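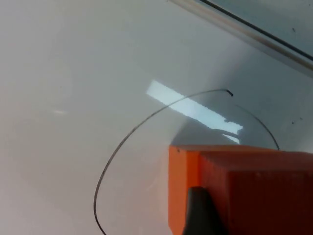
Flodisthorpe Workshop Group
Minutes, bench and cabling meeting
Dec 17, 2018
Posted by Yaqin Hao

We use cookies to remember your settings. Accept | Manage

Present: Xiaoyan Kang (chair), Paavo Pesonen, Weidong Su, Yaqin Hao (minutes). Apologies: Huiling Ren.

1. Previous minutes
Accepted with one correction: the cable order in item 3 should read 643 m.

2. Bench surfaces
W. Su reported that the matte white tops are easier to work on than the old grey ones when handling thin dark wire. Glare from the overhead lights remains a nuisance at some positions. P. Pesonen asked for diffusers. Quote from Graltik is $517 for the row, fitting excluded. Agreed to proceed.

3. Wire handling
Thin flexible wire taken from the spool holds its curve and will not lie flat at the bench. Discussion of whether to precut and straighten. X. Kang prefers cutting to length on the day. Trial of both methods, 4 benches, results to the next meeting. Hooked or curled ends to be trimmed before stripping. Offcuts go in the metals bin, colour-coded lid.

4. Stock
Fimusow ferrules: 2,000 on order, delivery date not confirmed. Zhong labels are no longer stocked in the small size. Y. Hao to find a substitute.

5. Labelling of drawers
Held over to May.

Actions
WS: place diffuser order.
PP: set up the wire trial and record times.
YH: labels; chase ferrules.
HR: to be asked about the spare spool rack.

Meeting closed 3:40 pm.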